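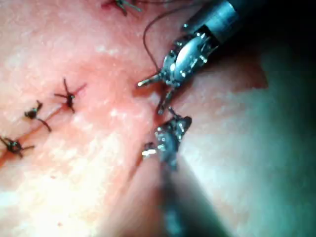 Suturing run, Skerham training laboratory: both instruments over the tissue, with knots already placed along the incision.

October 8, 2023

The morning session was stopped at knot 9 by order of the duty supervisor. The upper instrument failed to release the thread when commanded. The console reported the jaws as open, and the operator, Ottar Lie, could see on his display that they were not. He held both arms still and called for the stop, as the procedure requires. The thread was cut by hand and the arms were withdrawn under manual control. No person was at risk at any time.

The log shows fault code 656 in the jaw position sensor, recorded twice before the stop. Neither entry raised an alarm at the console. This is the more serious matter, and it has been reported to Oravec in writing.

The same code was recorded in June at the Farnham site, on an instrument that had completed 79 uses. The count for today's instrument has not yet been confirmed. It has been tagged, sealed and removed from the rack, together with its drive cable.

The Stunance software remains at its present version until Oravec replies. Automatic knot tying is suspended. Manual practice may continue with the spare instrument, provided a second person watches the jaws on the room display.

Mr. Lie's signed statement was received at the close of the day.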